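Bedding survey: a pinch of salt

85% of us leave our sheets on too long, says Drarnance, which sells sheets. It asked people in Dukton how often they change the bed and called anything over 8 days "neglect."
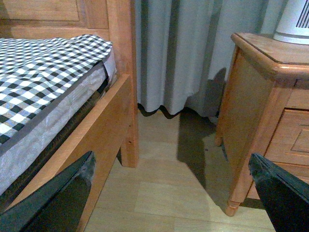 Efua Dankwa wrote in to say she goes three weeks in winter and has yet to fall ill.

The report never says how many people answered. A July poll by Bawa, a detergent maker, put the figure at 23%.

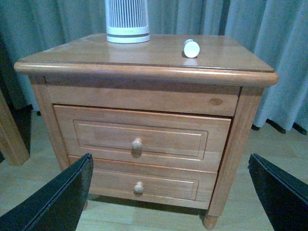
What we'd want to see

Start with the questions as they were asked.

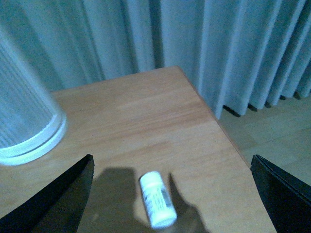
Then the name of whoever paid for them.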